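Clotateck
Open position: Packaging Test Technician, Hot Cups and Lids
Reference: Lerkia line
Posted Apr 5, 2018

Clotateck tests single-use drink packaging for cup makers, lid molders and coffee chains. The Hot Cups and Lids group is hiring one full-time technician to run bench tests on paper cups and the plastic lids sold with them. The position is on site and reports to Maysoun Bataineh, test lead.

Background

Most of the group's work concerns the fit between cup rim and lid. A paper cup is a rolled sheet with a side seam, and the seam leaves a small step in the rim. Lids seat well over most of the rim and less well over that step. Leak complaints from the field usually trace back to one of three causes: the step is too high, the rim curl is too loose, or the lid was pressed down on one side only. The technician's job is to tell these apart and to write down the evidence.

The group also tests wall stiffness. A tapered cup is normally held in its upper third, and a wall that gives under the fingers will change the rim from a circle to an oval. If the rim goes far enough out of round, the lid lifts. Both single-wall and double-wall cups go through the same grip test, with and without the lid in place.

Duties

Condition incoming cup stock in the humidity cabinet before testing and log the time in and time out.
Measure rim diameter, curl height and seam step on each sample pulled from a sleeve.
Fit lids by hand and on the press, and record seating force.
Run tilt, drop and squeeze tests on filled and unfilled cups.
Check the sip opening and the vent hole for flash, short fill and blockage.
Keep lid and cup lots apart on the shelf. Mixed lots have to be thrown out, and clients are told about it.
Enter results in Edix on the same shift they are taken.
Wipe down the bench between lots. 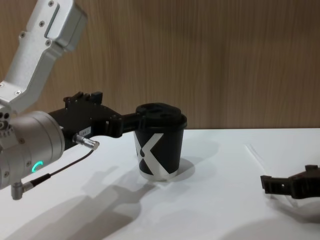

Tests are done at room temperature first and then with hot water at the fill level given by the client. Lids soften as they warm, so a lid that holds firmly on an unfilled cup may come off easily on a full one. The two results are reported separately and are never averaged. Where a client supplies more than one lid for the same cup, each pairing is treated as its own test with its own number.

Reports are short. A standard report has a cover sheet, a table of measurements, a table of leak results and a paragraph on failures. Technicians write the failure paragraph themselves. It should state where on the rim the leak started, how far that point was from the seam, and what the cup was doing when it leaked. "Leaked during tilt" is not an acceptable entry. "Leaked at seam, upper side, during second tilt" is.

Requirements

High school diploma or equivalent. A two-year technical degree is useful and will be counted in place of one year of experience.
At least 2 years in a test lab, quality room or packaging plant.
Able to use calipers, a height gauge and a force gauge without supervision.
Clear handwriting. Bench sheets are still on paper until they are entered.
Able to stand for most of a shift and lift boxes of cup stock.
No strong scented products on shift. Part of the work is odor checks on lids.

Helpful but not required

Experience with paperboard, coatings or molded plastic parts.
Prior use of Edix or a similar sample tracking system.
Some knowledge of basic statistics, mainly spread and sample size.

Training

The first 2 weeks are spent alongside a current technician. New staff start with rim measurement, as every other test depends on it, and repeat a reference set until their numbers agree with the group's. Hot fill work comes after that and requires a signed burn safety sheet. Odor checks are assigned only to people who pass the screening, and failing it does not affect the offer.

Contract and hours

The position is for 12 months, with renewal based on workload. The main project over this period is the Lerkia lid series, carried out for Sabbagh, which has to be complete in September. Day shift only. Overtime is possible when a client moves a ship date and is paid at the usual rate and a half. Safety shoes and glasses are provided.

How to apply

Send a resume and a one-page sample of technical writing to Maysoun Bataineh at the Clotateck test lab. The sample can be a bench report, a work instruction or a fault description, with client names removed. It does not have to be about packaging. Applications without a writing sample will be returned.

Selected applicants will be asked in for a bench exercise. The exercise consists of measuring one sleeve of cups, fitting lids to them and writing up the result. Bring reading glasses if you use them for close work. Calipers are supplied, though applicants may use their own if they have a current calibration sticker.

Clotateck does not accept applications through agencies for this position.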